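We'd been at it since lunch, and I was losing to Vibeke by 4 picks. Her gripper, the Grolholm, had soft fingers and a lovely manner. Mine was the Pirnberg, all dark angles, and it came down on things like a heron with a grudge.

"Eighty tries each," she said. "Then we tell Tiago which one to buy."

"You've already told him!"

She didn't look up from her clipboard. So I sent mine down again – slower this time, tip first – and held my breath like that would help.
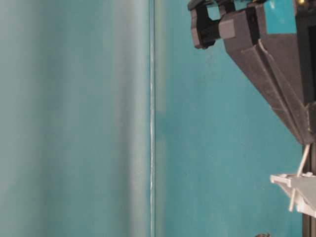
*Hamdia Asfaw*

"You're rooting for it," Vibeke said.

I was, a bit. I'd spent all of November tuning that thing, 457 lines of settings, and I knew every grumpy click it made.

"It's a fair test," I said.

"Then let go of the table."

I let go of the table. Try 80, and I still couldn't watch.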